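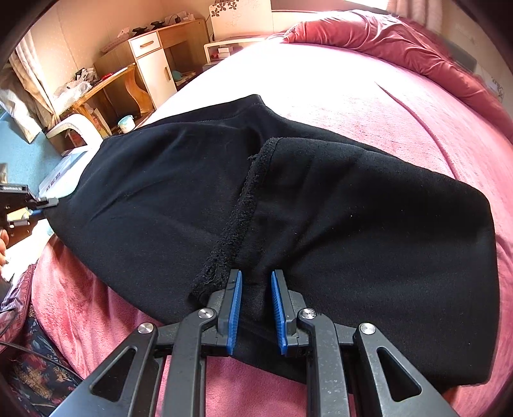
So I finally have some good news for those of you who keep asking me about the Lollora books! The fourth one is coming out in April, it's called The Salt Clerk's Daughter, and I've had my name down at the shop in Sanham since the minute they started taking orders.

If you're new to the series, it's historical fiction set in a made-up port town called Lollora, back when salt was worth fighting over. The first three books followed the Prydderch family, who run the weighing house and manage to make an enemy of pretty much everybody who walks through the door. This one jumps ahead 16 years. The baby from the end of book two is now a teenager who can read the ledgers better than her uncles can, and she finds a page that doesn't add up. I've only seen the sample chapter, which the publisher, Ballemow, put up on its site last week, but I read it twice in one sitting and then burned the rice.

A few details, for the planners. It's coming in at 240 pages, so it's a good bit shorter than book three (a relief, I loved that book but the siege went on forever). Paperback and e-book are out the same day. The audiobook is following later in the spring, and Ballemow says it will have the same narrator as before. I'm so happy about that, because the voice she does for the old aunt is half the reason I stuck with the series in the first place.

The Sanham shop is doing a launch evening, too. It's on the Sunday of release week, doors at 3, with a reading from the opening chapters and then a talk about how the real salt trade worked. Tickets are $10 and you get that back off the price of the book if you buy it there. They had a few seats left when I called yesterday. Parking behind the shop is terrible on weekends, so I'm going to leave my car by the library and walk over.

Now, the part people have been arguing about. Ballemow has confirmed that this book drops the letters. Every book so far has opened each chapter with a letter from the grandmother, and some readers (me!) think those were the best writing in the whole thing. The new one is told straight through by the daughter, in the present tense. I'm nervous about that. Present tense wears me out in a long book, though the sample did move along so fast that I was several pages in before I noticed.

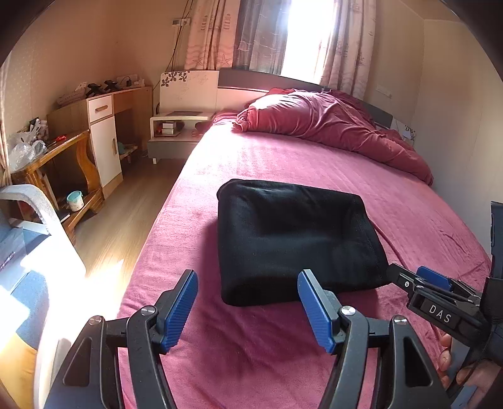
One reader wrote to me that she won't miss the letters at all, that she started skipping them halfway through book two, and that the grandmother gave away every secret a chapter too early. She's looking forward to a Lollora story where she gets to be surprised for once. I wrote back to say we can still be friends.

If you want to catch up first, the shop has the first three as a set, and the library has two copies of book one, both on the shelf as of this morning. I'm rereading book two now and I'll post my thoughts on the new one as soon as I've finished it, no spoilers in the first half, promise.

Contact | About this page | Copyright, all rights reserved | Back to top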